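Skollholm Clear Acrylic Tube Rack

Home / Lab Supplies / Racks and Holders

The Skollholm is an open-sided rack for test tubes and sample tubes. It is made from clear acrylic, so you can read labels and fill levels without lifting anything out. We sell it to school labs, home brewers and small water-testing shops. 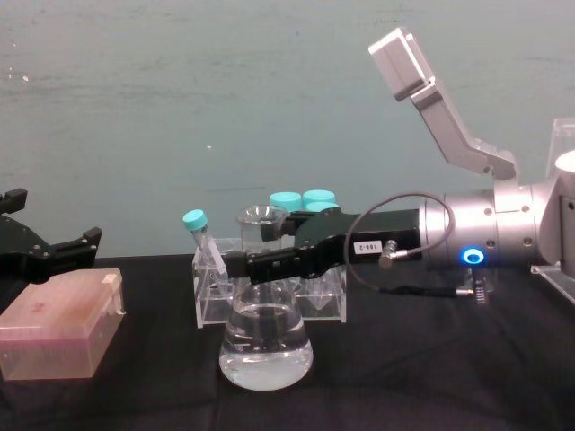

Clear acrylic tube rack on a black cloth, with a pink lidded box at left.

The box is sold separately. See Boxes and Tips for current colors.

The rack ships fully assembled. Edges are polished at the factory, and the protective film is left on — peel it off before first use. If a corner of the film won't lift, warm water will loosen it.

Acrylic scratches more easily than glass or steel. Wipe it with a soft cloth and mild dish soap. Do not use acetone, and keep alcohol wipes to a minimum, as both will cloud the surface over time. The rack is not suitable for autoclaves or dishwashers. Maximum temperature is 60 °C.

For benches that get bumped a lot, we suggest the Flekik non-slip mat, cut to size. The Dristico label strips also fit along the top edge and peel off cleanly. 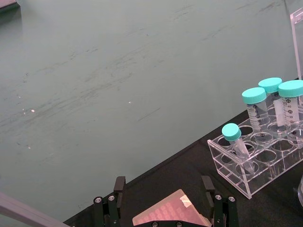

Ordering and Shipping

Sold singly or in cartons of 200. Orders placed before noon leave our warehouse the same afternoon. Carton orders take two extra working days. Schools may order on account.

Racks that arrive cracked are replaced free. Keep the packaging and send us a photo of the damage.

For bulk pricing on 600 or more, contact Abdul-Rahman Opoku in the sales office. The Başaran steel rack, for higher temperatures, is back in stock in April.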